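Kyei
Home | Files | Docs | Issues | Wiki | Releases

# Kyei gripper comparison, sorting set

Recordings from a two-arm table where salvaged electronics get picked out of yellow bins and put somewhere else. We wanted to know which finger design copes best with parts that were never meant to be picked up by anything. The short version is that every design copes badly, but in its own way, and the differences are worth having on disk.

## What's in it

- 2,831 episodes, both arms recorded in each
- 3 finger designs: flat black bars, the same bars with softer pads, and the Esura curved set
- Wrist cameras on both arms, plus a fixed camera over the table
- Joint positions, gripper width and motor current

Parts are circuit boards, small DC motors and modules with wires attached. The wires are the hard bit. A red board has an edge you can aim for, provided you miss the capacitors. A wire has opinions. 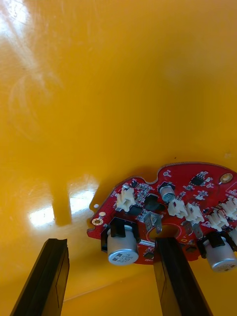
**Can I train on the wrist cameras alone?**

You can, and Akash Lodhi did, but expect more missed grasps near the bin walls. The wrist view loses track of how far away the wall is once the fingers are low, so we suggest adding the fixed camera for anything that starts in a corner.

## How the comparison was run

Each finger design got the same task list in the same order. Operators swapped fingers between blocks, never in the middle of one, after an early attempt at mixing them produced a week of files with the wrong labels. Those files are gone. Please stop asking Svenja Prantl for them.

Grip force was left at the Guvness controller default for the flat bars and lowered for the other two. This is not a perfectly fair test. It is the test we had time for before June.

An episode counts as a success if the part ends up in the target bin and stays there until the arm has backed off. Dropping a part into the right bin from an unreasonable height also counts. We argued over that one and the arms won.
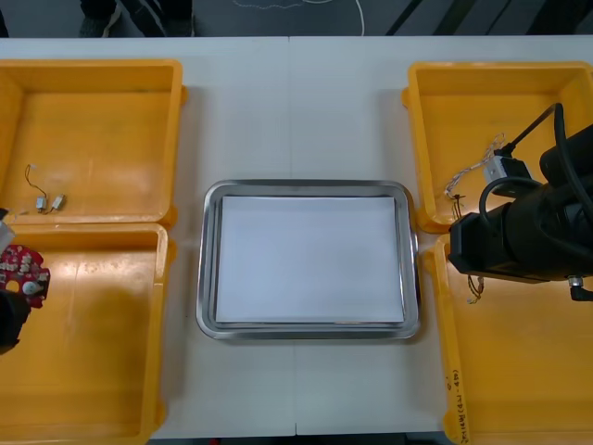
Handovers between the two arms are tagged separately, with `handover: true` in the episode file. They fail more often than single-arm picks, mostly at the moment when both grippers have hold of the part and neither wants to let go first. If you only care about grasping, filter them out.

## Known problems

- 265 episodes have a gap in the motor current log. Video is fine.
- The left wrist camera was remounted once, slightly crooked. Use `calib_b` for everything after the remount.
- Shiny bins, shiny glare. We left the exposure alone so that it would at least be consistent.
- Eight episodes labeled `curved` were recorded with padded bars. They're listed in `fixes.txt`, and the loader corrects them if you remember to turn that on.

## Loading

Unpack the archive, point `KYEI_ROOT` at it and run `check.py` before anything else. It takes a while and prints very little - that's normal.

## Contact

Questions on calibration go to Domenica Oberholzer. Questions on the fingers go to Amrit Dhillon, who designed the pads and will defend them.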